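Nonwood pone al día su célula de dos brazos tras una parada de mantenimiento

La célula de manipulación de dos brazos que Nonwood tiene en su nave de Floltitz vuelve a funcionar desde agosto después de una parada dedicada a revisar pinzas, cableado y calibración. El trabajo lo ha llevado Muthoni Barasa, responsable técnica de la instalación, con la ayuda de Sorcha Haldane, que se encarga de la parte eléctrica.

La célula se usa para ensayar la colocación de fruta y pequeños envases, y acumulaba 1149 horas de servicio cuando se decidió pararla. El plan de mantenimiento de la casa fija una revisión completa cada 1000 horas, de modo que la intervención llegaba con retraso. Barasa lo atribuye a una serie de ensayos que no convenía interrumpir a medias.

"Los brazos no daban fallo. Lo que teníamos era una deriva pequeña en el cierre de las pinzas, de las que se notan cuando coges algo redondo y en la caja cuadrada no se ven", explica.

La primera parte de la revisión se hizo con la tensión cortada. Se comprobó el apriete de las bases sobre el tablero, se limpiaron los conectores y se siguió cada cable desde la base hasta su fuente. Las fuentes de alimentación y los adaptadores van a un lado, sobre una superficie blanca más baja, al otro lado del perfil metálico que delimita la mesa. Con esa disposición se puede cambiar una fuente sin retirar nada de la zona de trabajo.

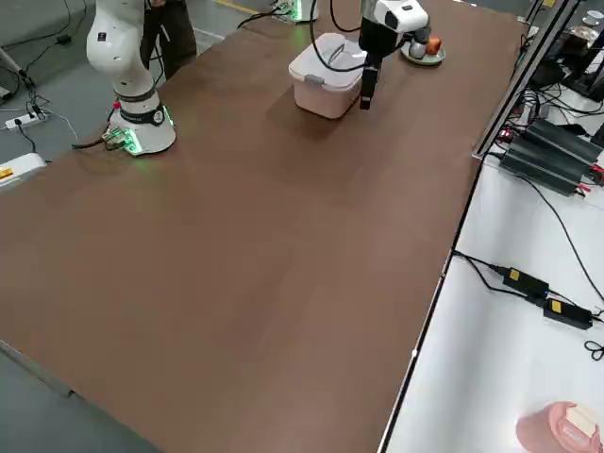
Haldane sustituyó dos terminales que presentaban holgura y volvió a etiquetar los cables de alimentación, que habían perdido parte de la numeración. También alargó el recorrido de un cable de señal que quedaba demasiado tirante cuando el brazo llegaba al límite de su alcance. "Un cable tirante aguanta meses y luego da un corte intermitente que cuesta una semana encontrar", comenta.

Al dar tensión se sigue un orden fijo: primero un brazo, después el otro, y solo cuando los dos han completado el arranque se habilitan las pinzas. El procedimiento anterior permitía encender los dos a la vez. Se cambió porque, si aparecía un error de comunicación, no quedaba claro de qué lado venía.

La segunda parte, la más larga, fue la de las pinzas. Se desmontaron los dedos, se limpiaron las articulaciones y se repasó la tornillería de las placas. Los tornillos que sujetan los dedos se marcan ahora con un punto de pintura en la cara interior, la que queda oculta al montar, para saber en el siguiente desmontaje si la pieza se ha tocado. Después se ajustó el cero de apertura con una galga suministrada por Sampaio, el taller que mecaniza los recambios de la célula.

Cada pinza pasó 27 ciclos de apertura y cierre en vacío antes de volver a tocar un objeto. Si la posición final se desviaba en algún ciclo, el recuento empezaba de nuevo. En una de las dos hubo que repetirlo completo, y el desvío desapareció al aflojar y volver a montar una de las placas de la articulación – según Barasa, estaba apretada con el dedo ligeramente girado.

Las pruebas con objetos empezaron por los casos que más problemas habían dado. El trabajo dentro de recipientes es uno de ellos: las paredes limitan los ángulos de entrada y la pinza tiene que bajar casi vertical. Los plásticos transparentes añaden otra dificultad, ya que sobre un fondo blanco apenas se distingue el contorno y los brillos confunden a la cámara de muñeca.

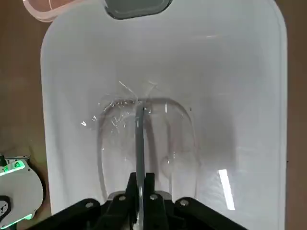 Para esa parte se rehízo la calibración de las cámaras con un patrón impreso colocado en varias posiciones de la mesa. El equipo utiliza Joltport, el programa con el que guarda los parámetros de cada brazo, y a partir de esta revisión conserva una copia de los valores anteriores durante los primeros 50 ensayos. Si los resultados empeoran, se puede volver atrás en pocos minutos.

La exposición de las cámaras se dejó fija. En automático, el paso de una superficie oscura a un recipiente blanco cambiaba la imagen a mitad del descenso, y el operador perdía de vista los bordes durante un instante. Haldane recomienda, además, hacer la calibración con la misma luz con la que se va a trabajar y anotar la hora en la ficha. En Floltitz las cámaras se calibran a las nueve de la mañana, antes de que empiece el turno de ensayos.

La última comprobación es la de agarre. Se hace con fruta real, y la norma interna pide mantener la pieza entre los dedos, levantarla y dejarla de nuevo sin marcas en la piel. La fuerza de cierre se sube por pasos desde el valor más bajo. El valor que se guarda es el primero con el que la pieza no resbala, más un pequeño margen.

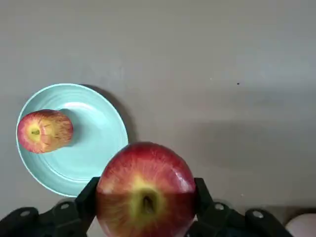

Página 27

Las manzanas son la referencia habitual del equipo por su forma, que obliga a centrar bien los dedos. Con un dedo adelantado respecto al otro, la fruta gira al cerrar y queda mal orientada. Es el defecto que había hecho sospechar a Barasa antes de la parada y el primero que quiso descartar.

La ficha de mantenimiento también se ha modificado. Hasta ahora recogía solo la fecha y las piezas cambiadas. La nueva versión incluye el cero de apertura de cada pinza, la fuerza de cierre guardada, el estado de los cables de la muñeca y el nombre de quien ha hecho el montaje. Se rellena junto a la célula y se archiva con los parámetros del programa.

Queda pendiente la sustitución de los dedos de una de las pinzas, que siguen dentro de tolerancia pero muestran desgaste en las aristas. Sampaio tiene el pedido en marcha. Hasta que lleguen los recambios, esa pinza se revisará al final de cada jornada y trabajará con la velocidad de cierre reducida.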